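Firkcombe Library to Extend Evening Opening for Local History Readers

For release: October

Firkcombe Library has confirmed that its local history room will stay open until 8 pm on 2 evenings each week, following repeated requests from readers who are at work during the day. The new hours apply to the ground floor only. The lending desk will continue to close at its usual time.

The room holds parish registers on film, trade directories, tithe maps and the Abernathy Papers, a family archive of 1215 letters and account books given to the town by the last owners of the Abernathy tannery. Until now, readers wishing to see the letters have had to book a morning appointment.

"Many of the people who write to us grew up in Firkcombe and are tracing a house, a shop or a grandparent," said Phong Lý, Head of Local Studies. "They have jobs and children, and a morning appointment is of little use to them. We are pleased to be able to offer something better."

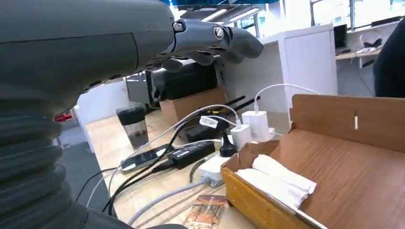 Requests for original documents must reach the library by noon on the day before a visit. Items from the Abernathy Papers are issued one folder at a time and are read at the long table nearest the enquiry desk. Pencils only may be used. Readers may photograph documents for private study without charge, provided that flash is switched off -- a form is available at the desk for those who wish to publish.

The catalogue of the papers has also been revised. Earlier lists gave only the year and the name of the writer. The new entries add place names, trades and a short note of the contents, and can be searched on the library's public terminals under the name Jania, the title of the new catalogue. Letters sent from the tannery's buyers overseas are still being listed and will be added in stages.

Readers' tickets issued before the change remain valid. New readers should bring proof of address and allow time to register before 7 pm.
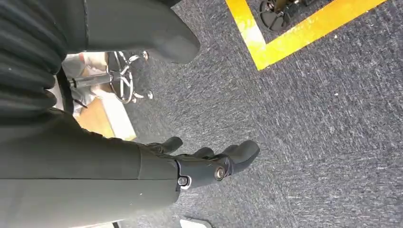 Talks and Visits

The extended hours will open with 2 evening talks. The first, on reading old handwriting, is suitable for beginners. The second looks at the Irov letters, a group of papers within the archive concerning the supply of oak bark to the tannery. Both talks are free, but places must be reserved at the enquiry desk or by telephone.

Schools and local societies may arrange group visits on request.

Ends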